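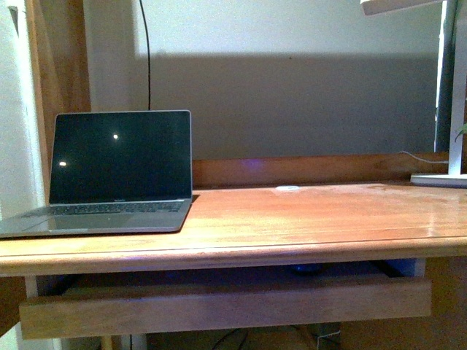 Nobody's losing their job, my manager wrote at five to nine, they're only losing the boring half of it. I read it over my first cup of tea and I've been arguing with it in my head ever since!

26 October 2020

So Virevora went live for invoices. We used to key in 600 of them a week between the three of us, and now it reads the lot overnight and leaves us the ones it can't make out. I had 2 on my list. Two! One was from Olovier, who still put the total in the wrong place (bless them), and the other was a Darkell credit note with a coffee ring over the date.

I'd finished by half past nine and then sat at my desk feeling like I was skiving. In March I'd have paid good money for a morning like that. I rang the girls and we all said the same thing — lovely, but what do we do after lunch?

We're meant to go on to supplier queries, so that means phone calls, and I'm not keen on phone calls. I did one to Meireles and it went on for ages, mostly about his knees, though we did sort out the missing order in the end. Virevora wouldn't have got that out of him.

Training on the query side tomorrow at ten. Must find my headset.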